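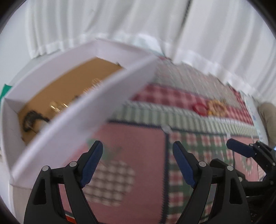
Keeping two hand-held grippers in working order was my part of the group project, and this report covers how they were set up, checked and repaired over one term. Each gripper has a pair of jointed fingers, and nearly all the faults I dealt with were at the joints or on the pads. Before any change was accepted, both grippers went through a sorting trial with small accessories and a shallow box on a bed cover. The dark blue pads are the part that touches the objects, and a thin item such as a bracelet shows up a badly seated pad much sooner than a foam block does. Cloth is useful too. A ring lying on a patchwork cover sinks in slightly, so both tips have to arrive at the same height to pick it up.

23 January 2023
By Rosalind Haddad
Print this page | E-mail this page

Setting up

The grippers are known in our group as Koslow and Fleury, after the names on the two storage cases. They were built from the same drawings but did not behave the same. Koslow closed squarely from the start. Fleury closed with one tip ahead of the other, and the gap could be seen by holding it against a white wall.

I began by slackening the pivots on Fleury and working each link by hand. One was stiff. I took the pin out, cleaned the hole with a cotton bud and put it back with a very small amount of light grease. Too much grease is a problem — it creeps down to the pads and they start to slip.

The pivots were then tightened until the fingers opened fully without help but did not rattle when shaken. 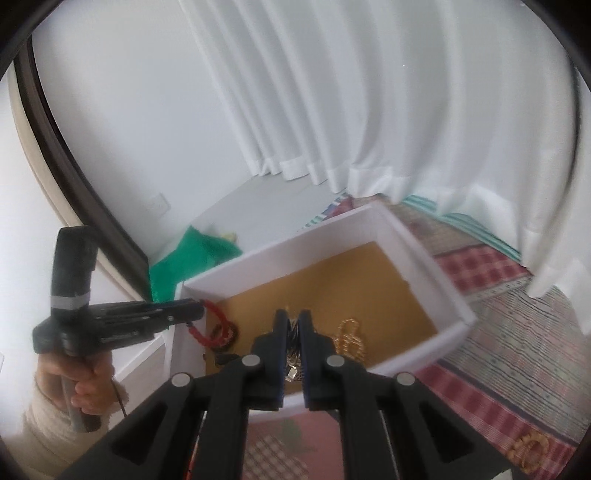
Routine checks

After every 30 grasps I stopped and went through the same short list:

- wipe both pads with a dry cloth
- open and close fully, feeling for stiffness
- check that no pivot has worked loose
- look for threads or hairs in the links

A log sheet was kept for each gripper. Fleury had done 143 grasps by the end of December and Koslow 100. The sheets record 4 stoppages, all on Fleury. Two were loose pivots, one was a pad lifting at the tip and one was a thread wound round a pin.

Repairing the pad

The lifting pad was the longest job. I peeled it off, scraped away the old glue and stuck it down again under a clamp overnight. My first attempt left it slightly too far forward, so the tips met before the rest of the pad did — I had to do it again with a pencil line as a guide. The guide line is now in the Forno folder with the drawings.

Still to do

Fleury needs a new pin in the joint that was stiff. The spare from the Zudetti kit is a little too long and would have to be filed down first.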